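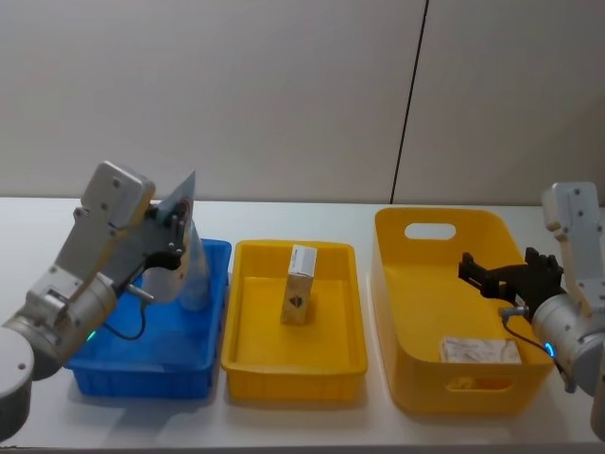

**Nueva clasificación de materiales en el almacén de Parnden**

A partir de junio, el servicio de almacén de Parnden aplicará un procedimiento único para separar los artículos de pequeño formato antes de su ubicación en estantería. La medida afecta a las 933 referencias que comparten zona con el material textil y a los embalajes devueltos por las secciones.

El criterio se basa en el color y la profundidad del recipiente. Las bandejas azules, de poca altura, reciben bolsas y envoltorios de plástico; las bandejas amarillas bajas se destinan a cajas pequeñas de cartón con etiqueta, que deben colocarse de pie. Los paños y demás piezas de tela se depositan doblados en los cubos amarillos hondos, provistos de asas.

Se ruega no mezclar categorías en un mismo recipiente. Las cajas sin etiqueta legible se entregarán en el mostrador de Sodeo — nunca en la bandeja — para su identificación.

Cada sección dispondrá de 20 bandejas y podrá solicitar unidades adicionales mediante el formulario Juvex. Los recipientes del modelo anterior se devolverán al almacén Roman, puerta 32, en horario de mañana.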